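Workspace Layout, Week 3: Marking Out a Table
Notes by Archana Rana
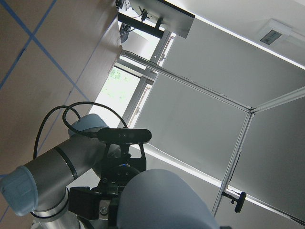

Tape is the cheapest drafting tool in the room and the one most often used badly. Before you pull any off the roll, decide what each line is for. A line can mark a boundary, a centerline or a place to put something down. If it marks all three, you have decorated a table.

Crossed strips
An X gives you a point. The point is where the centers of the two strips meet, so draw it in with a fine pen. "Somewhere on the tape" is as wide as the tape, and your errors will be too.

Thick and thin
Use wide tape for anything you need to find from across the room. Use narrow tape for anything you plan to measure from. Pankaj Pal's group did it the other way round last term and spent 90 minutes arguing over where their edge was.

Color
Blue on brown reads well. Tan masking tape on brown is for people who enjoy surprises.

Laying a long strip
Anchor one end, pull the tape taut, sight along it, then press from the middle outward. Do not stretch it. It will creep back overnight and take your layout along.

For Thursday
Lay out a 900 mm line with a tick every 100 mm. Swap tables with another pair and check theirs. Be polite. They have yours.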